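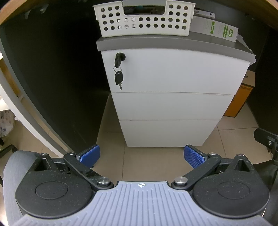 Blue grips, open, with the floor between them.

Preserved lemons, my way

Posted April 16, 2020

The lemon tree has gone berserk again, so it's time for the annual salting! I've been making preserved lemons for years now, and I still get emails asking how (hello to the lady in Drernura who wrote three times, sorry, I got there in the end). It's dead easy and there's no cooking at all, just salt and juice and a bit of waiting.

What you need

10 lemons, six to pack and four to juice
80 grams of plain cooking salt, no iodine and no anti-caking stuff if you can help it
One bay leaf
A few black peppercorns
A one-litre glass jar with a lid that isn't bare metal

Go for smallish lemons with thin skins. Mine are off the tree out the back, but if you're buying them, get unwaxed ones. If you can only find waxed, pop them in a colander, pour hot water from the kettle over them and give them a good scrub under the tap. You eat the skin on these, so it's worth the bother.

Getting the jar ready

Wash the jar and lid in hot soapy water, rinse well, then put the jar upside down in a low oven until it's completely dry. I use an old Gasser jar with a glass lid and a rubber seal, and I boil the seal in a saucepan for a couple of minutes while the jar's in the oven. Let everything cool down before you start packing.

Cutting and salting

Trim the little nub off each end of your six packing lemons. Stand one up and cut down as if you're going to quarter it, but stop about a finger's width from the bottom so it holds together like a flower. Open it up over a bowl and stuff salt into the cuts. Be generous, and keep whatever falls in the bowl.

Check your hands for paper cuts first. I say this every year and every year I forget.

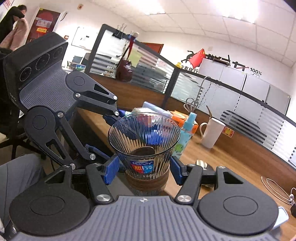
Put a spoonful of salt in the bottom of the jar, then push the first lemon in, hard. Really lean on it with the end of a wooden spoon so the juice starts running. Keep going with the rest, tucking in the bay leaf and peppercorns as you go, and tip in all the leftover salt from the bowl. My neighbour Derek Tapley does his with cinnamon and a dried chilli, and they're lovely in a tagine, but I find plain ones more useful across the board.

Now juice the other four lemons and pour that in until everything is covered. If you're a bit short, squeeze another lemon. Please don't top it up with water! Anything poking out above the juice can go mouldy, so I wedge a folded bit of baking paper on top to hold them under.

The waiting

Leave the jar somewhere cool and out of the sun, and tip it gently back and forth each day for the first week to move the salt around. Give it at least four weeks, though six is better. The skins should be soft right through. Then it goes in the fridge, where mine keep happily for six months. Always use a clean fork to fish them out. If you find fuzzy mould or it smells off, bin the lot.

Using them

Rinse off the salt, scrape out the flesh and slice up the skin. I put it through couscous, under the skin of a roast chook, and in potato salad with loads of parsley. Go easy on any other salt until you've had a taste.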